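**Subforo: Cámaras y objetivos › Segunda mano y reparaciones**

# ¿Reparar el obturador o comprar otro cuerpo?

**nieblaytrigo** escribió:

Buenas tardes a todos. Antes de empezar pido disculpas por mi español, que no es mi primera lengua, pero intento escribir con cuidado.

Tengo una cámara sin espejo Vitale de segunda generación, comprada usada en una tienda de Prokoldale. Desde noviembre el obturador mecánico falla de vez en cuando: hago la foto, oigo un sonido doble y la pantalla me muestra un aviso de error. Apago, enciendo, y funciona otra vez durante un tiempo. Con el obturador electrónico no tengo ningún problema.

He preguntado en el taller de Bravby y me dan dos posibilidades. La primera es cambiar el bloque completo del obturador. La segunda es limpiar los contactos y el mecanismo, mucho más barato, pero sin garantía sobre el resultado. El contador marca 2,374 disparos desde la última revisión (la tienda lo puso a cero, por eso no sé el total verdadero).

Mis preguntas son estas:

- ¿Tiene sentido limpiar primero y esperar?
- ¿Alguien ha usado solamente el obturador electrónico durante meses?
- ¿Es normal que una tienda ponga el contador a cero?

Yo fotografío sobre todo calles y edificios, casi nunca deporte.
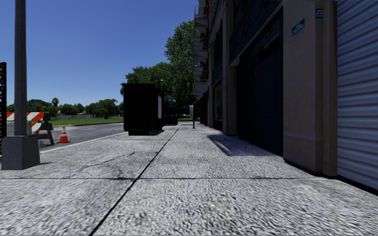 **tramontana_gris** respondió:

Lo del contador a cero no me gusta nada. En un cuerpo usado, el número total es justo el dato que te ayuda a decidir el precio. ¿Te dieron algún papel con la lectura anterior? Si la tienda de Prokoldale hizo una revisión de verdad, debería tener una hoja con la cifra de antes y la de después. Yo la pediría por escrito antes de gastar dinero en el taller.

En cuanto a la limpieza, el sonido doble me hace pensar en una lámina que no vuelve a su sitio a tiempo. Una limpieza puede ayudar o puede durarte dos semanas.

**nieblaytrigo** escribió:

Gracias por la respuesta. No, no tengo ninguna hoja. El vendedor me lo dijo de palabra y yo lo creí. Voy a escribirles esta noche.

**ojodepez_82** respondió:

No estoy de acuerdo con empezar por la tienda. Vas a perder un mes en correos y la cámara seguirá igual. Para calles y edificios usa el obturador electrónico y olvídate del asunto. Yo llevo más de un año así con un modelo de Mirkgate y no echo de menos el mecánico.

**tramontana_gris** respondió:

> Para calles y edificios usa el obturador electrónico y olvídate del asunto

Depende de la luz. Con ciertas lámparas LED y con fluorescentes te salen bandas horizontales, y si pasa un coche cerca la carrocería se deforma. En exteriores con sol, de acuerdo. En un pasaje comercial al anochecer, te deseo suerte.

**ojodepez_82** respondió:

Las bandas se evitan bajando la velocidad. A 1/50 con luz de red europea no he visto ninguna. Y los coches deformados, en fotografía de arquitectura, me dan igual, porque espero a que pasen.

**nieblaytrigo** escribió:

He hecho lo que dice ojodepez durante varios días: todo con el electrónico, en modo de prioridad de apertura, f/8, ISO en automático con un límite. No he tenido ningún error. También he probado el modo híbrido, que en mi cámara se llama "primera cortinilla electrónica", y ahí el aviso apareció una vez.

Si entiendo bien el manual, en este modo la segunda cortinilla continúa siendo mecánica. Entonces el fallo está quizás en la segunda. ¿Es correcto mi razonamiento?
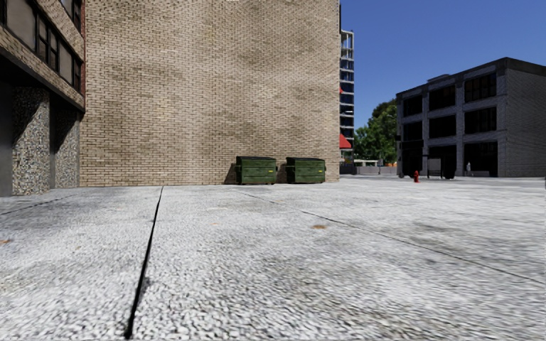

*Muro de ladrillo con dos contenedores verdes y, a la derecha, un edificio gris.*

**veladura** respondió:

Tu razonamiento es correcto, con una reserva: una sola aparición es poca muestra. Haz una serie larga en modo híbrido y otra en modo mecánico completo, con la misma velocidad, y apunta cuántos avisos tienes en cada una. Si el porcentaje es parecido, la primera cortinilla queda casi descartada.

Sobre el taller de Bravby puedo contar mi caso. Les llevé un cuerpo con un síntoma parecido y eligieron limpiar. Volvió en nueve días, bien embalado. Aguantó unos meses y al final tuve que cambiar el bloque, pero me descontaron la limpieza de la segunda factura. Pregunta si mantienen esa costumbre.

**carrete_olvidado** respondió:

Voy a llevar la contraria a todos. Yo no metería un euro en esa cámara. La segunda generación de Vitale tiene un enfoque automático que ya era lento cuando salió, y entre el bloque nuevo y los portes te acercas al precio de un cuerpo más moderno en buen estado. Vende el tuyo declarando la avería y pon la diferencia.

**veladura** respondió:

Eso sería un buen consejo para alguien que fotografía pájaros. Para edificios, el enfoque le sobra. Y vender con avería declarada significa regalarla.

**carrete_olvidado** respondió:

Regalarla no, en la sección de compraventa salen rápido para piezas. Pero bueno, cada uno con su dinero.

**nieblaytrigo** escribió:

Os agradezco mucho las opiniones, también las contrarias. He hecho la prueba de veladura. Puse la cámara en el trípode, en casa, a 1/250, hasta 3,000 disparos entre los dos modos, repartidos en varias tardes (mi vecina me preguntó si tenía una máquina de coser). El porcentaje de avisos sale casi igual en los dos. Por lo tanto pienso en la segunda cortinilla, como decíamos.

La tienda también ha contestado. Dicen que la lectura anterior no se guardó, pero me ofrecen pagar la limpieza si yo pago los portes.

**tramontana_gris** respondió:

Que no guardaran la lectura me parece una mala práctica y se lo diría así. Dicho esto, acepta. Una limpieza pagada por ellos es más de lo que yo esperaba. Pide que el taller te dé por escrito lo que encuentre, con fotos del mecanismo si puede ser.

**ojodepez_82** respondió:

Acepta, sí. Y mientras la tienes en el taller, fíjate en si la echas de menos, que eso también es información para lo de carrete_olvidado, jaja.

**nieblaytrigo** escribió:

He aceptado. Antes de enviarla he preparado una pequeña lista y os pido que la corrijáis si falta algo:

1. Quitar la tarjeta, la batería y la correa. Poner la tapa de cuerpo y no mandar ningún objetivo.

2. Guardar los ajustes personales en un archivo. En mi modelo el menú lo permite, pero no guarda el perfil de color propio, así que lo he apuntado en papel.

3. Hacer unas fotos de referencia con cielo despejado a f/16, para comparar después las manchas de polvo en el sensor. 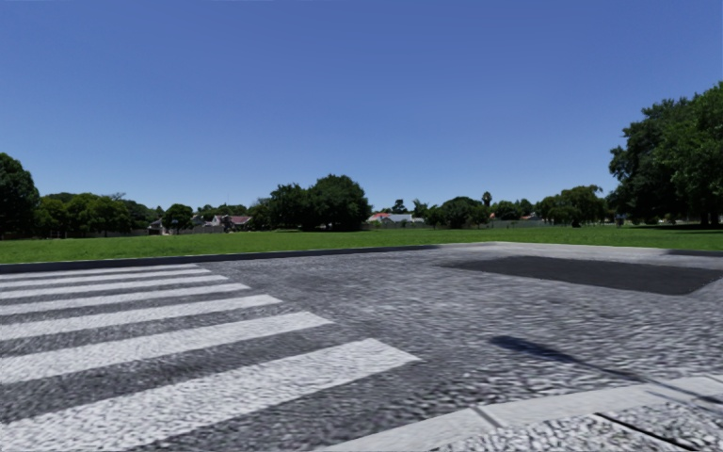 4. Escribir una nota para el taller con el modo, la velocidad y el texto exacto del aviso de error.

5. Fotografiar con el teléfono el número de serie y el estado exterior del cuerpo.

**veladura** respondió:

En el punto 3, desenfoca a infinito o acerca el enfoque al mínimo mirando al cielo, así las manchas destacan más. Y llena el encuadre solo con cielo. Añadiría un punto 6: asegurar el paquete por el valor de la cámara, que el portes normal cubre muy poco.

**carrete_olvidado** respondió:

Y en la nota pide que no te actualicen el firmware sin preguntar. A mí me lo hicieron y perdí la compatibilidad con un adaptador antiguo.

**nieblaytrigo** escribió:

Los dos puntos añadidos, muchas gracias. El paquete sale mañana por la mañana. Cuando tenga el informe de Bravby lo copio aquí.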